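Tempo de leitura: 3 min
Categoria: Manuais e guias > Copa assistida > Postos de trabalho

4. Preparação do posto e redistribuição de tarefas

4.1 Âmbito

A presente secção aplica-se às copas de empresa equipadas com o braço Clongate e destina-se aos responsáveis de turno e ao pessoal de copa da Arholm. Os procedimentos de limpeza da cozinha quente constam da secção 6.

Com a entrada em serviço do braço, a colocação e a recolha de pratos na ilha deixam de ser efetuadas manualmente durante o período de funcionamento automático. O pessoal mantém a seu cargo a confeção, o controlo dos alimentos, a lavagem e o atendimento. Nenhum trabalhador deve assumir a supervisão do posto sem ter concluído a formação inicial de 20 horas.

4.2 Antes do arranque

1. Confirmar no quadro de turno o nome do operador designado. O posto não pode arrancar sem operador atribuído.
2. Desimpedir a bancada da ilha no raio de alcance do braço, fixado em 700 mm.
3. Verificar que nenhuma pessoa se encontra sentada junto à ilha do lado do braço.
4. Colocar o prato sobre a bancada, assente por completo e afastado do rebordo.
5. Selecionar no painel Flelidgate o programa correspondente ao serviço.
6. Executar o ciclo de ensaio em velocidade reduzida, com uma peça de teste no prato.

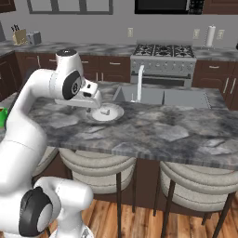

7. Acompanhar o ciclo de ensaio até ao fim, com a mão livre para acionar a paragem.
8. Registar o resultado na folha de turno. O arranque em velocidade normal só é autorizado com índice de ensaio igual ou superior a 97.

NOTA: Se o índice for inferior, repetir o passo 6 uma única vez. Persistindo o valor, o serviço prossegue em modo manual e a ocorrência é comunicada à manutenção.

ATENÇÃO: Não introduzir as mãos entre a garra e o prato com o braço sob tensão, mesmo que este pareça imobilizado.

4.3 Durante o serviço

1. O operador permanece à vista do posto. Não lhe podem ser atribuídas, em simultâneo, tarefas na placa ou no forno.
2. A utilização do lava-loiça da ilha exige a colocação prévia do braço em pausa.
3. As pausas do operador são asseguradas por outro trabalhador com formação. Na falta deste, o posto é desligado.
4. Às 15:00, o posto é parado para passagem de turno, ainda que haja pratos por recolher.

4.4 Efeitos na organização do trabalho

A função de operador é rotativa e não implica redução do horário contratado. As horas libertadas são afetadas à preparação e ao atendimento, segundo escala afixada pelo responsável. Os registos de ciclo, conservados no módulo Lloyd, servem apenas fins de manutenção e não podem ser usados na avaliação individual.

CUIDADO: Ao fim de 2000 ciclos, o painel apresenta o aviso de inspeção. O posto fica fora de serviço até à validação por técnico autorizado. O aviso não deve ser anulado pelo operador.

Os pedidos de alteração da escala são entregues por escrito ao responsável de turno, que os anexa à folha do posto.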